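Status: open, waiting on requester
Component: Bramora / accession sync
Sites: Clulmont (seed store), Umthorpe (nursery)
Raised by: Li-hua Lam
Assigned: Aarne Lahtinen
Priority: 2

## Summary

Seed lots accessioned at Clulmont are not all appearing in the Umthorpe copy of Bramora. Of those that do appear, some carry the wrong parent tree. Affected genera so far are *Sorbus* and *Ulmus*. Sowing lists for the nursery are printed from the Umthorpe copy, so the wrong parent goes straight on to the pot labels.

## Steps to reproduce

1. At Clulmont, open any *Sorbus* lot collected this season and note the mother tree code.
2. Wait for the overnight sync, or run it by hand from Admin > Sites > Push.
3. At Umthorpe, search for the same lot number.
4. Either no result, or a result where the mother tree code is for a different tree in the same population.

Expected: same record at both sites.

## Log

**Li-hua Lam, 09:12**

First noticed when I printed the sowing list for the whitebeam lots. The list was short. I assumed the collectors had not finished entering them, but Hsin-yi says everything was in at Clulmont before the end of last month. I then looked up three lots by hand. One was missing and two pointed to mother trees that I know did not fruit this year.

No labels have gone out on pots yet. I have stopped printing.

**Aarne Lahtinen, 09:40**

Thanks. Please don't edit any of the affected records at Umthorpe. If you correct them there, the next sync will treat your change as newer and push it back over the Clulmont record.

Can you confirm which version is shown at the bottom of the login page at each site?

**Li-hua Lam, 09:55**

Umthorpe shows the December release. I can't see the Clulmont one from here.

**Hsin-yi Chien, 10:20**

Clulmont is on the release before that. We put the upgrade off until the drying room stocktake was finished. It was meant to be compatible.

**Aarne Lahtinen, 10:31**

It is listed as compatible for reads. I'll check for writes. Sync is now paused in both directions. Site-local entry will carry on as normal.

**Aarne Lahtinen, 11:48**

Pulled the sync log from the Umthorpe server. Relevant part:

```
push start src=clulmont dst=umthorpe
schema src=older dst=current -> compat mode
batch limit=400
batch sent=400 accepted=400 rejected=0
push end status=OK
```

In compat mode the sender uses a fixed batch limit of 400 and is supposed to loop until nothing is left. It does one batch and stops. Status is reported as OK because everything in the batch was accepted. The remainder is never marked as sent, so it should be picked up next time, except that the sort order is by lot number and the same batch goes again every night.

That accounts for the missing lots. It does not account for the wrong parents.

**Tomos Harries, 12:05**

Adding myself as I look after the field sheets. The mother tree code is a population prefix plus a number. On the paper tags the number is padded with zeros. We have always entered it padded as well, because the older wild-collected material has codes where the padding is significant. There is a tree 020 and a tree 20 in the upper gorge population. They are different trees. The first was tagged in the original survey and the second in the resurvey, by people who did not have the first list with them.

I know this is not ideal. It has been on the list to fix since before my time.

**Aarne Lahtinen, 12:14**

That's useful. Is the padding kept in the Clulmont database as text?

**Tomos Harries, 12:22**

It displays correctly there. I don't know how it's stored.

**Aarne Lahtinen, 13:30**

Stored as text at Clulmont. In the current release the code was split into two fields, prefix (text) and tree number (integer). In compat mode the receiving end parses the old code into the new fields, and the padding is lost at that point. Where both forms exist, the lookup returns whichever tree has the lower internal ID.

So there are two separate faults:

- A: batch loop ends after the first pass in compat mode.
- B: tree number parsed as integer, padded and unpadded codes collapse to one.

Fault A goes away once both sites are on the same release. Fault B does not. It would be made permanent, as the upgrade runs the same parse over the local table.

**Do not upgrade Clulmont until B is dealt with.**

**Hsin-yi Chien, 13:37**

Understood. I have taken the upgrade out of the schedule and put a note on the server login.

**Shuk-fan Ko, 14:10**

How many codes are involved in B? I have to tell the landowner group whether the gorge lots can be sown this season. *Sorbus* needs to go into stratification soon or we lose the year.

**Aarne Lahtinen, 14:52**

Query run on the Clulmont copy:

```
SELECT prefix_part, CAST(num_part AS INTEGER) AS n
FROM mother_tree_split
GROUP BY prefix_part, n
HAVING COUNT(DISTINCT num_part) > 1;
```

148 pairs. Most of these have no seed lots attached to either tree and only matter for the record. I'll attach the list of pairs with live lots to the ticket separately.

The seed itself is not affected. The packets at Clulmont carry the code as written in the field. Stratification can go ahead from the packet codes, as long as the bags are labelled by hand from the packet and not from a Bramora printout.

**Shuk-fan Ko, 15:03**

Good. Li-hua, please go with hand labels, pencil on the plastic tags, full code including the zeros. Keep the families apart on the bench even where we think they are the same tree.

**Li-hua Lam, 15:10**

Will do. What about the elm material? It came as cuttings and there are no packets.

**Tomos Harries, 15:26**

The elm tags were tied on in the field and I have the sheets. None of the elm codes has a padded twin in use. Any wrong parent showing on an elm record must be something else.

**Aarne Lahtinen, 16:20**

Checked the elm records. They are a side effect of B. The hedgerow prefix ends in a digit, so the parser takes that digit as part of the tree number. Same fix will cover it, if the split is done on the separator and not on the first digit found.

## Workaround (in force)

- Sync paused, both directions.
- Umthorpe works from packet codes and field sheets. No sowing lists from Bramora.
- New germination counts to be kept on the Chiu tablets in offline mode. They hold their own queue and will upload when the sync is switched back on. Do not press "Clear sent" on them, as the label is misleading and it also clears the unsent queue.
- Clulmont carries on entering lots as before, padded.

## Proposed fix

Three options were looked at.

**Option 1. Retag the trees.** Give every unpadded twin a new number from an unused range. Correct in the long run, but needs a site visit for each tree, and several of the gorge trees can only be reached on a rope. Cannot be done before sowing.

**Option 2. Suffix in the database only.** Leave the physical tags alone and add a survey suffix (A for original survey, B for resurvey) to the code in Bramora. Packets and sheets would be matched through a lookup table. Can be done from the office.

**Option 3. Change the tree number field back to text.** Needs a change from the vendor and we have no date for one.

Going with option 2 now. Option 1 to be done over time as trees are next visited. Option 3 has been raised with the vendor as a request.

## Log, continued

**Tomos Harries, 09:05**

Lookup table drafted from the two survey lists. A handful of trees appear in both surveys under different numbers, judging by the grid references and girth. I have not merged them. A merge needs somebody to stand in front of the tree.

**Aarne Lahtinen, 09:47**

Agreed, no merges under this ticket. Raise a new one for it.

Applied the table to the test copy. First run failed on a unique constraint:

```
ERROR duplicate key: alt_code
row rejected, transaction rolled back
```

Cause was trailing spaces on codes from the resurvey spreadsheet. Trimmed, run again, completed with no rejects. Re-ran the grouping query on the result and it returned no rows.

**Hsin-yi Chien, 10:30**

I checked a sample of lots on the test copy against the packets in the cold store. All of them match, including 020 and 20 from the gorge. One packet has a code that has been written over and can't be read with any confidence. I have flagged it as parent unknown at population level and put it to one side.

**Shuk-fan Ko, 10:41**

Leave that one out of the sowing, please. It can stay banked.

**Aarne Lahtinen, 11:36**

Plan for the live system:

1. Full backup at both sites.
2. Apply lookup table at Clulmont.
3. Upgrade Clulmont.
4. Delete this season's synced lots at Umthorpe (lots only, not germination tests).
5. Run push by hand and compare record totals.
6. Turn the nightly sync back on.
7. Let the tablets upload, one at a time.

Step 4 is the one I'd like a second pair of eyes on. Any germination test linked to a lot at Umthorpe has to be re-linked by lot number after the push, and the link is by internal ID at present.

**Li-hua Lam, 12:02**

There are tests linked already, on the cut-test seed from the first collection. I can export them before you start. The export includes the lot number, so re-linking should be possible from that.

**Aarne Lahtinen, 12:08**

Please do, and attach the CSV. Check that it opens with the lot numbers as text. If it's opened in a spreadsheet and saved, the zeros will go again.

**Li-hua Lam, 13:15**

Exported and attached, not opened.
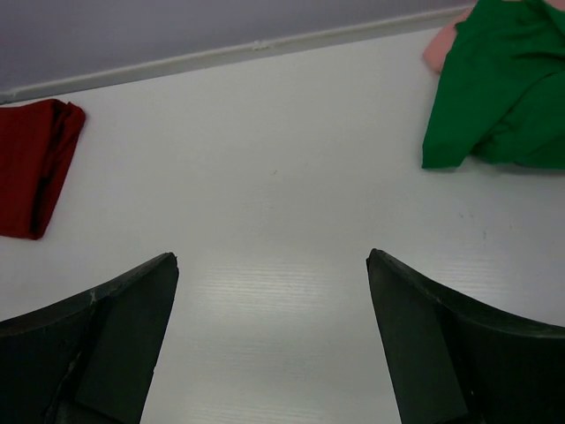 **Aarne Lahtinen, 13:24**

CSV received, lot numbers intact. I still need a time from Clulmont when nobody is entering lots, so that the backup in step 1 is clean. Hsin-yi, can you give me a slot after 16:00? Ticket set to waiting until then.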